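September 24, 2020
Door set leakage, ambient and medium temperature, Serkari rig

Second round on the Juntunen single-leaf door set, 30 minute rating, the version proposed for the bedroom corridors at Jillutel. First round was stopped after the frame clamps moved at the hinge side. Clamps now replaced with the longer pair and shimmed. Ritva Heinonen set the leaf gaps before I came in: 3 mm at the head and both jambs, slightly over that at the lower latch corner. Drop seal adjusted twice.

Smoke seals are the Jiltus brush-and-fin type, fitted in the frame rebate. Intumescent strip is separate, in the leaf edge. Ritva wanted the combined strip, but the care home has already bought the separate ones, so that is what gets tested.

Ambient runs, opening face toward chamber:
10 Pa – stable, repeat within the scatter of the meter
25 Pa – stable
50 Pa – slow drift upward, settled after the second hold

Same again with the closing face toward the chamber. Drift at 50 Pa is smaller this way round, as expected with the leaf pushed onto the stop. Chamber background was taken with the door taped and subtracted from each reading. Raw values are in file 731, not copied here.

Medium temperature run: chamber brought up to 200 °C over the usual 30 minutes. Leakage at 25 Pa fell through the first part of the climb and rose again from 175 °C. Fin has softened and lies flat against the brush for a hand's width above the latch. Not a seal failure by the criterion, but I don't like it next to the latch, where the gap is widest. Leaf bow at mid-height was small, toward the chamber.

Closer: the leaf failed to latch from a small opening angle in two of the pre-test cycles. Backed off the drop seal a quarter turn and it latched. That gives back some leakage at the threshold. Residents' doors will be on swing-free closers tied to the alarm, so the last few degrees of closing matter more than the opening force. Needs to go in the report as a setting, with the seal position stated, otherwise the site will adjust one without the other.

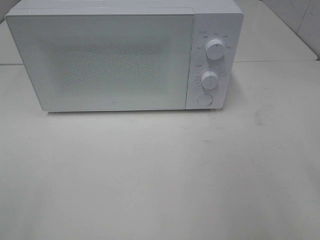 Next item is the kitchenette door on the same corridor, which Jillutel wants treated as an ordinary room door. I disagree. Staff use that room at night and the door gets wedged open. Detection inside is heat only, on the argument that smoke heads would give nuisance alarms. For the ignition source in the room model I have put a white countertop microwave with a large hinged door, standing clear on the worktop, no wall unit over it. Casing taken as plastic until we know better. Ritva to check the heat release curve against the older January set before it is used.

To do:
– rerun 50 Pa opening face with new fin at latch side
– measure latch corner gap hot, if the feeler can be got in safely
– ask Juntunen for closer size and arm type in writing
– recalibrate thermocouple 4, reading low against its neighbors
– send Jillutel the question about the kitchenette door before the report goes out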